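From: Přemysl Hubáček
To: Fultside textile care list
Subject: Re: [fultside] Handling dark flecked cloth: folding vs. rolling, and where to hold it

Khadija Benjelloun wrote:

> We have a batch of black and charcoal cloth with a pale fleck all over the
> face. I can't say yet whether the fleck is woven in or applied. The pieces
> come to the table in a heap and have to go back into flat boxes by the end
> of January. Two questions.
>
> 1. Is it safe to pick a piece up by a bunch in the middle, or should it
> always be an edge?
> 2. Kvido says the old Skimthorpe notes give 5 folds for a full length. That
> seems like a lot for a surface like this. Is there a reason for it?
>
> Bench is a plain pale tabletop, no cover. Reading lamp only.
>
> Khadija

Khadija,

Taking the second question first. The Skimthorpe figure is for plain lining cloth in the short boxes. It was copied into the general notes when those were retyped, and the heading got lost. For anything with a raised or reflective fleck I use 3 folds and a longer box. If the longer box won't go on the shelf, roll the piece face out on a tube with tissue under it. Don't press the folds down by hand. Put a soft roll of tissue inside each one and let the cloth settle over it.

On picking up: a bunch is fine for a short lift of a light piece, provided the whole weight isn't hanging from one small point. Knit will stretch at the grip and you get a peak that takes a day to relax. A weave mostly just creases. Sequined cloth is the bad case, as the pieces turn against each other and cut the thread. Until you know which you have, lift from a bunch only far enough to free the piece from the heap, then find an edge and change over to it.
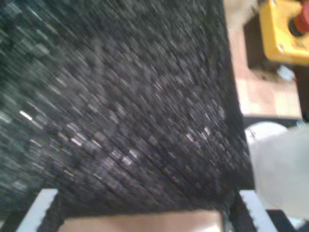

Finding the edge is the slow part with black cloth. With one lamp overhead the fleck throws light back everywhere and the hem looks the same as a fold. Move the lamp down so it comes in low from the side. A hem then reads as a solid dark line with no fleck beyond it, while a fold still shows fleck on both sides. Follow it with two fingers until you reach a corner. Work from the corner along the short side, not the long one, or you will end up with the piece twisted.

To settle weave against knit, take a spot near the hem on the back, use a linen tester, and look for loops. For applied fleck, lay a strip of white cotton tape on the face, press lightly, and lift it. If anything comes away with the tape, stop and treat the piece as fragile. Do not use adhesive tape for this. Somebody did on lot 1014 and the marks are still there.

Drop height matters more than most of the notes admit. When the cloth is let go from well above the table it lands in a heap again and you have gained nothing. Lower it until the bottom edge touches, then move your hands sideways as you let it down so that it lays itself out.

Your bare tabletop is fine for sorting. For folding I would put down a cotton sheet, washed, no softener. A pale one is best for contrast, and you will also see any fleck that has been shed. Check it after each piece and log what you find against that piece, not against the batch.

Leave one uncovered for 72 hours after folding before you box the rest. If the folds have gone sharp by then, the tissue rolls are too thin.

Bohumila has the spare linen tester and a box of the longer tubes. The Zurkico tissue is all right for the rolls but too stiff for interleaving.

Přemysl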